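Vikilero's visitor day, or what I did with my February

The invitation said the tour started at 9 and that parking was easy. One of these was true. By the time I had found the right loading dock I'd missed the coffee and most of the welcome, and a man with a lanyard waved me into a group already halfway down the hall, being told about warranty terms.

Vikilero sells a tabletop training kit for robot arms. You supply the arm, or they lease you one, and they supply the table, the props, the mounts, the software and a person on the phone. The whole package is called Lomevitz, a name I heard pronounced three ways before lunch, twice by the same salesman. I was there for the community college where I teach, which would like to offer an automation course and would like it to cost nothing.

Our guide was Lucero Ccori, who runs the demo floor and has the patience of someone who answers the same question all day. She does not oversell. When a visitor asked if the arm could cook dinner, she said it could open and close things, pick things up and put them down, and that we'd be surprised how much of dinner that covers. He wrote this down.

The demo stations are set up by theme. There is a parts-sorting one, which draws the engineers, and a kitchen one, which draws everybody else. I stayed at the kitchen for most of the morning and I don't regret it.
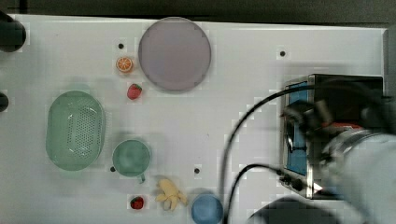 The exercise list for that station runs to 19 tasks, printed on a card in very small type. They start easy, with moving a piece of fruit onto a plate, and work up to anything with a hinge. Ccori said hinges are where customers start calling the support line. An oven door has to be pulled along a curve, and a person does that without a thought, while a student programming it for the first time tends to pull straight back and take the appliance along for the ride. She recommended fastening it down. I recommended, silently, that we buy a spare.

You can teach a task two ways, by guiding the arm through it or by writing out the steps in their software. The software is called Skomov and looks like a tax form. It does log every attempt, and on the big screen we were shown a chart of 357 runs of one task from a school they work with. The line went up, then down, then up again. Recep Kılıçarslan, the training manager, said the dip was spring break. I liked him for that.

The props come in a plastic tub and are sold as a refill. I asked the price of a refill and was told it depended on the plan. I asked about the plans and was handed a folder. The folder has a nice picture of a lake on it.

Lunch was sandwiches in the Benavides room, named after a founder or possibly a street. I sat with two people from a packaging company who had come for the sorting station and spent their time debating the fruit. One thought toy food made the kit look unserious. The other pointed out that real strawberries would be a line item.

Points for the dean, then. Setup is supposed to take over two hours, and Kılıçarslan said to give it an afternoon. The lease runs 3 years. Support is by phone, on Pacific time, and our evening section meets on Eastern. Replacement fingers for the gripper are extra. I have asked for a quote without the arm and a quote with it, and I've left the folder in the faculty lounge under the good stapler.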